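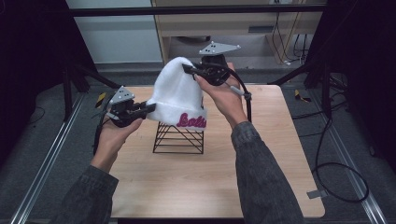

Figure 3. Head view during the hat task. The operator holds one gripper in each hand, and the knit beanie is gripped from both sides on the wire stand.

4.2 Collecting demonstrations with hand-held grippers

We collected all demonstrations for the hat task with the Pinurar hand-held grippers described in Section 3. Each operator stood at the table with one gripper in each hand. Both grippers carry a gray marker plate on top, and the plates are used to recover the pose of each tool over time. Views were recorded from the head and from each gripper.

The task uses a soft knit hat and a black wire stand. We chose it for two reasons. The hat changes shape whenever it is touched, so a policy cannot rely on a fixed grasp point. The stand is made of thin rods with open space between them, and our depth estimates on such objects are poor. Earlier work on the Chacko set used rigid cups and boxes, where neither problem comes up.

Operators were told to keep at least one gripper on the hat whenever it was off the table, and to let go only after the cuff had settled. They were not told where to grip. In Figure 3 the left gripper is at the cuff and the right one is higher, near the crown. We kept uneven grasps of this kind in the training set. A first version of the filter dropped them as errors, and the policy trained on that version did worse on hats that leaned to one side.

In total we kept 2436 episodes. An episode was removed if the pose of either marker plate was lost for more than 500 milliseconds, or if the operator said the attempt had gone wrong. Faraji Simiyu checked the borderline cases by hand, using the rules in Appendix B.

4.3 Use of the gripper views

The head view shows both tools and the hat, but the hands often hide the contact points. The gripper views show the area between the fingers at close range and little else. We feed all three to the policy at the same rate and let the encoder weigh them.

A gripper view can hold very little of the task at a given moment. In the one that follows Section 4.3, the fingers are apart with bare wood between them, and only part of the wire rack is in view. Views like this still give the policy a cue for the approach — the rack enters from one corner, and its place relative to the fingers tells the policy which way to move. When we masked the gripper views until first contact, the approach became slower and the first grasp was more often repeated.

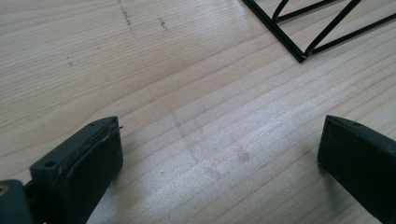

4.4 Training

We trained one policy on the full set for 200 epochs, using the Teltgate encoder without changes. A second policy was trained on the head view alone and serves as the baseline in Section 5. Both were run on the Rollovach arms with the same finger pads.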